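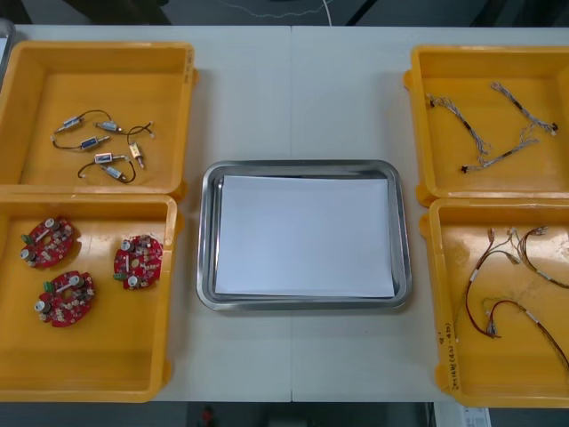
Bronwyn Maihi wrote:
> Are you all still sorting into the yellow trays, or has somebody
> gone back to bags? I bagged my solenoids for the Torkard order and
> spent half of Saturday untangling leads. Also, do the red boards
> get a tray to themselves or can they share?

Hi Bronwyn, hi list,

Still trays, and I'm never going back to bags! One kind of part per tray is my rule, so yes, the red boards get their own. I don't stack them either (those green connectors stick out just enough to catch on the board next door). Solenoids get a shallow tray and I stop fussing about the wires crossing, they come apart easily enough when you can see both ends.

The steel tray goes in the middle, between the yellow ones. I started doing that in June when we had the 137 kits to get out for Pridolham, and it saved me a lot of reaching.
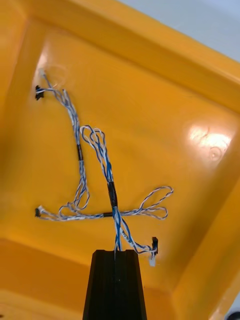 Harnesses are the one thing I'd give a whole big tray to, especially anything twisted pair with a lot of branches. Spread the branches out flat and pick it up by the trunk — never by a connector. I learned that one on the Coppens job and had 2 to redo.

Does anybody know if Wostimness still sells the shallow trays? I'd split a box of 90 with someone, I have nearly 200 solenoids coming and nowhere to put them.

Alby Bolger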